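Folding where you stand
Speaker notes, Alina Chiriac
Zostico home skills evening, 27 August 2019

Slide 1. Title. Wait for the door to close. Say thank you to Laurențiu Vasiliu for the room. Mention that the handout is on the chairs and has the diagrams, so there is no need to draw them.

Slide 2. Why talk about folding at all. We asked eight households to keep a laundry diary through June. Between them they folded 2,179 items. Most of it was done on whatever broad, flat thing was nearest, and most of them were sharing it with other belongings.

Ask the room where they fold. Take three or four answers, then move on.

Slide 3. The shared surface. Phones, paperwork and a bag tend to settle on one side and stay there. The folder works in what is left. Point to the right-hand side first, then to the cloth.
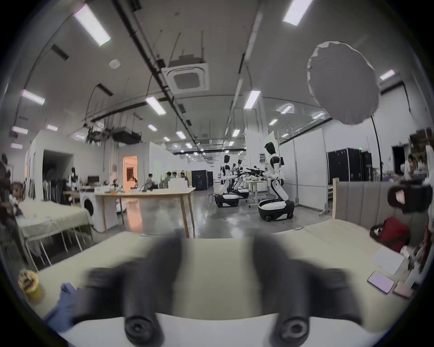 Phones, paper and a red bag on the right, blue cloth further over.

Don't tell people to clear everything. In the diaries, the ones who tried to clear everything gave up by the second week. Ask for a clear patch as wide as the longest sleeve, plus a hand on each side. Phones can stay if they are outside it. A phone on charge is best moved to the side where the lead doesn't cross the patch.

Slide 4. Laying out. This is the part people rush. Put the garment down first, then find the shoulders. Long sleeves go straight out to the side before anything is folded in. Hold the sleeve at the cuff and draw it out until the creases at the elbow have gone.

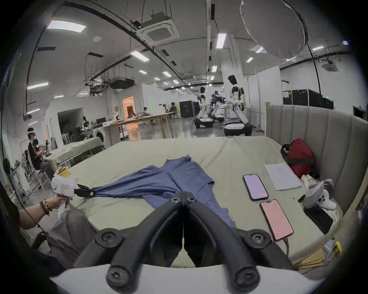
Do the same with the other sleeve, then smooth the body from the collar down. If the garment has ended up on a slant, turn it now. Turning it after the first fold means starting again. Have the spare shirt ready in case the projector fails, and do this part by hand on the front table.

Slide 5. Bunched cloth. Things that come out of the basket in a lump. Shaking works for towels. For thin tops, look for an edge, follow it to a corner, and lift from there. Picking up from the middle of the heap gives you a peak with all the edges hanging under it.

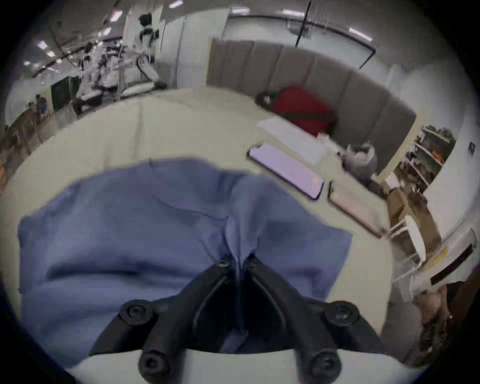
Roxana Onu: I would start from the middle with a T-shirt. Lift it, let it hang, and the hem shows itself. Corner first takes me longer.

Fair point from the run-through, so read it out and say it suits light things. With anything long-sleeved, the cuffs get wrapped up in the body and corner first is still quicker. Let people try both.

Slide 6. Practice, in pairs. One shirt and one towel each. Margareta Căpraru has the box. Ask for everything back in it, folded or otherwise.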